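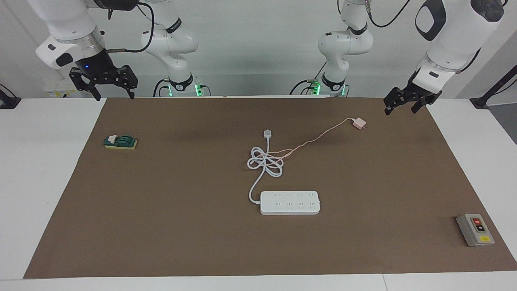 Why does a snake change its skin?

Your skin grows together with you. Every day very small pieces of it fall off, and you do not notice. A snake is different. The outside layer of its skin cannot stretch forever, so the snake makes a new layer under the old one and then takes the old one off.

Hongmei Han keeps a corn snake with the name Ye. Some days before the change, Ye looks dull and his eyes become cloudy and blue. He cannot see well at this time. He likes to hide, and it is better not to pick him up.
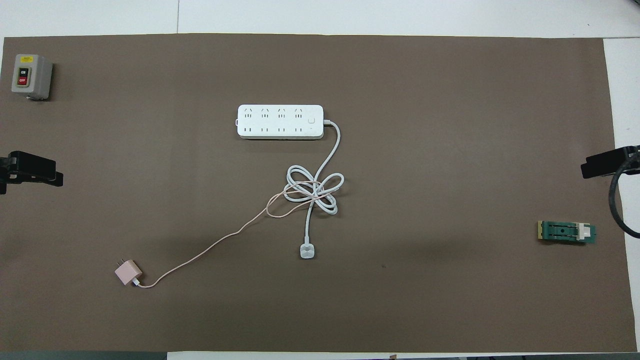
After this the eyes become clear again. Then the snake rubs its nose on a stone or a piece of bark until the old skin opens at the lips. It crawls forward, and the skin turns inside out, like a sock when you pull it from the top.

A young snake grows fast, so it changes its skin more often than an old one. Damp moss in a hiding box helps the skin to come off easily.

Does it hurt? No. But please never pull the skin with your fingers! The new skin below may not be ready.

New word: shedding. It means taking off the old skin.

Text by Zixuan Shao, Trorcombe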